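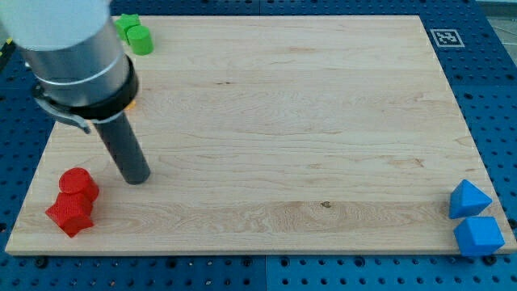 # Preparing a maple board for a color and shape block set

These instructions cover a plain rectangular maple board used as a base for loose blocks in red, green and blue. The board has no rim, recesses or printed zones. Groups are kept by position only, so the surface has to be flat and smooth enough that a block slides under light pressure.

## Materials

- Maple board, planed on both faces
- Sanding block and paper in 120, 180 and 240 grit
- Lerkero clear hardwax, satin
- Two lint-free cloths
- Steel straightedge and try square
- Ekar cork dots, self-adhesive, thin type
- Blocks (Messina mixed shapes, order no. 3361, or similar)

## Check the board

1. Lay the board on a flat table. A perforated table is fine, but brush the top first. Grit collects at the rims of the holes and will mark the underside.
2. Press each corner in turn. If the board rocks, turn it over and test again. Use the flatter side as the bottom.
3. Set the straightedge along both diagonals. A gap that admits a sheet of copy paper is acceptable. A gap that admits a business card is not.
4. Check the corners with the square. They should read 90 degrees, though a small error has no effect on use.

## Sand

Work with the grain through all three grits. Maple shows cross-grain scratches once the finish is on, and they are slow to remove afterward. Vacuum between grits.

Break the edges and corners with two light passes of 180. Don't round them further. Blocks may be set right at an edge, and a wide roundover takes away flat surface where it is needed.

## Finish

1. Wipe on a thin coat of hardwax with the first cloth.
2. Wait 10 minutes, then buff with the second cloth until there is no drag.
3. Leave for 110 minutes before turning the board.
4. Repeat on the underside and edges.
5. Leave overnight, then apply a second coat to the top face only.

Lay used cloths out flat outdoors to dry before disposal. Oily cloths left in a heap can ignite.

Skip polishing with 1000 grit paper. On the test board at the Fellcombe workshop it made the top slick enough for a cylinder to creep when the board was tilted slightly.

## Fit the dots

Place one cork dot near each corner of the underside. On a perforated table, check that every dot lands on solid surface. A dot sitting over a hole leaves that corner low, and the board will rock. Shift the board until all the dots bear.

## Lay out the blocks

A layout by color leaves the middle of the board open for moving pieces:

| Color | Shapes | Position |
|---|---|---|
| Green | star, cylinder | top left |
| Red | cylinder, notched cube | lower left |
| Blue | pyramid, faceted block | right side |

Set cylinders upright. On their sides they roll. Blocks within a color can touch; leave a clear gap between colors.

To change to a layout by shape, move the two cylinders together first, then place the others around them. The star is easier to push by one of its inner angles than by a point, where it tends to turn.

## Care

Wipe with a barely damp cloth and dry at once. Stand the board on edge for storage, with air on both faces. Renew the top coat when water no longer beads.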